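Lodora Hand Unit, two-finger
Sold by Jornirar

The Lodora is the hand-held gripper our linen and garment customers use to show a folding line how a job is done. A worker folds with one unit in each hand, and the recorded motions go to the folding station. No programming is needed on the floor.

What changes for staff
At Sầm, a garment rental shop, two folding stations now take the plain items. The 11 people on the folding team still do anything with pleats or lining, and they spend part of each shift recording new items. Shift lead Thu Hồ plans recording in blocks of 30 minutes, with a break between blocks. Lụa Thái moved from the folding table to checking finished stacks in February. Her hours and pay grade stayed the same.

Trousers take the most practice. Most new users need nearly 43 folds before their recordings are good enough to keep.

In the box
Two hand units
Spare finger set, yellow
Charging lead
Printed setup card

Works with Arkham folding stations. Training for staff is quoted separately. Ask us for current lead times. 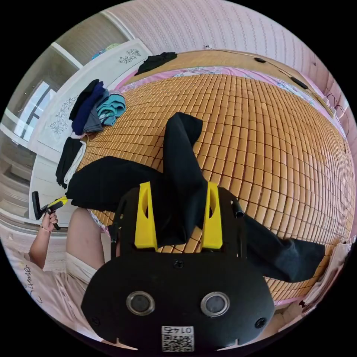 Black trousers held between the yellow fingers, over a woven bamboo mat.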